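Monday, June. Glaze bench, Meltau studio

Opened the kiln at 8:15. The Nuden clear has crawled again on the Koo stoneware, with bald patches the size of lentils, and only on the outside of the mugs. The insides are perfect, so from above they look like a success. Log says 3480 grams of dry mix, sieved twice. I believe the log because I wrote it, which is weak evidence.
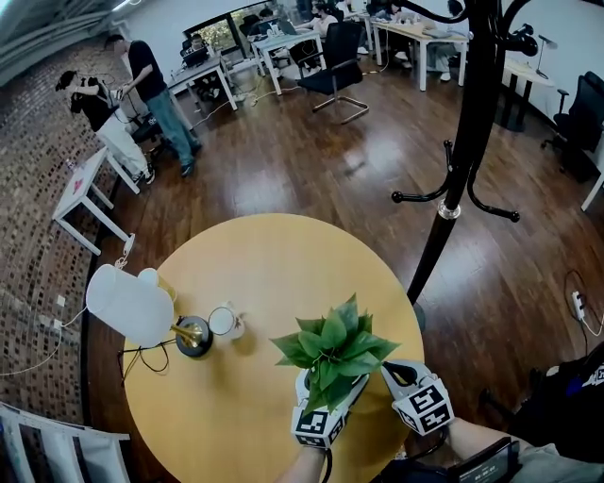

Could we just put a second coat over the bald spots and refire?
Thicker glaze crawls worse, so sand the edges down, warm the pot first and dab thinly.

Tried that on two of the mugs. The rest went on the seconds shelf, where they have plenty of company. Dust is my main suspect. The bisque sat out all week next to the grinding wheel, uncovered, under a sign asking people to cover their bisque.
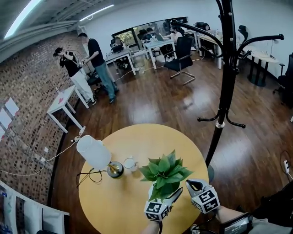 Second suspect is the new clay in the glaze recipe. It shrinks more than the old stuff, and the dried coat had hairline cracks before it ever saw heat. I noted those cracks at the time, with the word "fine" beside them.
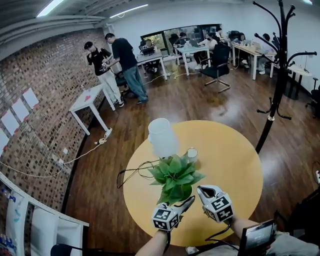 Page last changed: Monday, 4:40 pm

Plan for the Ondisora load: wipe everything with a damp sponge, swap half the clay for calcined, same firing. Test tiles go on the middle shelf. Bucket 2634 is the old batch, do not top it up.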